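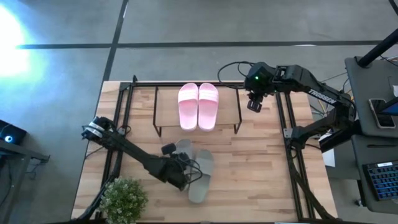 April 10, 2021

I rewrote our rules for the two-arm table this week. The old sheet had grown to four pages and people had stopped reading it. Bence Kovács asked for something he could read standing up, so it is one page now.

The first rule is that hands stay outside the rails while the arms have power. It covers quick fixes too. If a shoe has slid out of reach, stop the arms, then move it.

Second, start every shoe task the same way. One pair on the shelf, one pair on the table below it. Write down which pair is which before you begin, and don't change it halfway through a set.

Third, look at the cables at the wrists before each set. They need enough slack for a full turn and no more. We lost most of a day in August to a loop that caught on a gripper.

Fourth, keep the bad runs. We have 2,457 on disk from the Clevside work, and 483 of them are marked as failed. Ajith Poduval wanted to delete those to save space. I said no. Mark them, add a short note on what went wrong, and leave them where they are.

I still don't have a good rule for when to swap operators. At the moment it is nine runs each, and Bence thinks that is too many.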